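The Cook Who Kept the Peas

I have a soft spot for bad food. I don't mean the food you send back at a diner, I mean the historical kind, the stuff that sat in a cask for a year and then got handed to a man who'd been up since four in the morning hauling rope. So when my cousin told me a maritime museum two towns over had got hold of a sea cook's account book, I was in the car before she'd finished the sentence.

The ship was the Saragih, a three-masted merchant bark that carried timber, hides and now and then a very unhappy load of sheep. The book covers one long passage in the 1840s, and it was kept by a cook who signs himself only as Jelley. No first name anywhere. I looked! He had small, slanting handwriting and he was furious about peas.

Dried peas, I should say. If you know anything about what sailors ate back then you probably know about the biscuit and the salt beef, which get all the attention. But peas were what turned up again and again, boiled into a thick soup or tied in a cloth and cooked down to a pudding you could slice. They were cheap, they kept well, and if you boiled them long enough they'd fill a person up. The trouble was the boiling. Old peas are hard as gravel, and hard peas want fresh water and a lot of fire, and a ship never has enough of either one.

Jelley writes about this the way some people write about their in-laws. "Peas this day like shot," he puts down in the first week. A little later: "Soaked 28 hours and no better for it." He tries cutting the fresh water with seawater to stretch it, gets complaints (I bet he did), and goes back. He tries wood ash in the soaking water, and then he writes "soft at last," underlined twice, and on the next line, "tastes of the grate."

I read that at a table in the museum's back office with a mug of tea I was not supposed to have anywhere near the book, and I laughed so hard that Quentin Masson, who looks after the collection, came in to see what was wrong. Quentin has spent a big part of his life with ships' papers. He told me most of what survives is from captains and owners, all cargo and weather and money, so a cook's book is a rare thing. Cooks were often older sailors who'd been hurt and couldn't go aloft anymore, and plenty of them never wrote much down. Jelley wrote down everything.

He's careful with his stores, too. The peas came aboard in seven casks, and he notes the day each one was opened and how it smelled. Cask three was "sweet." Cask four had weevils, and he picked it over by hand for two evenings with the ship's boy, who got an extra spoon of molasses for it. Cask six was wet through at the bottom and went over the side, and you can feel how much that hurt him.

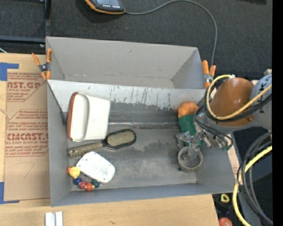
A scuffed gray bin on a light wooden tabletop, with a small assortment of household objects inside.

Of course I had to try it myself. I bought whole dried peas, not split ones, because Quentin was very firm with me on that point, and I left a big bowl of them on the counter overnight. Then I simmered them with a piece of salt pork, an onion (a cheat, though Jelley does get onions in port and is thrilled about it) and nothing else. It took most of an afternoon. My kitchen windows fogged up and the dog wouldn't leave.

And it was good! Thick, salty, a little smoky, the kind of thing you want after shoveling the driveway. I ate two bowls standing up. I had it again the next day and still liked it. By the fourth day I was looking at the pot with a feeling I think Jelley would have recognized, and by the fifth I'd ordered a pizza.

The pudding was another story. You put the soaked peas in a cloth, tie it with room to swell, and boil the whole bundle. I tied mine too tight. What I got was a warm green cannonball that split down one side when I cut the string. My second try came out better, with butter and pepper beaten in, and my husband said it was like hummus that had been to prison. He had seconds, for the record.

What I keep going back to is a page near the end. The Saragih is held up by light winds, it's June, and stores are low. The bark Netora comes within hailing distance and the two crews swap what they can spare. Jelley hands over some 200 pounds of peas, which I suspect was no great sacrifice, and gets back flour, raisins and a crock of mustard. That night he makes a boiled pudding with the raisins for the whole crew. All he writes is "Plum duff. All hands quiet." Then the next day it's back to peas, with mustard this time, "which answers very well."

I tried that too. Go heavy on the mustard, the hot kind, and stir it in at the very end. He's right about it.

The book is being copied page by page now, and Quentin hopes to have the whole thing in print eventually with the recipes pulled out at the back. He's still stuck on one word that comes up every couple of weeks, always next to the peas and always crossed out. I have a guess, but it's not one this magazine will let me print.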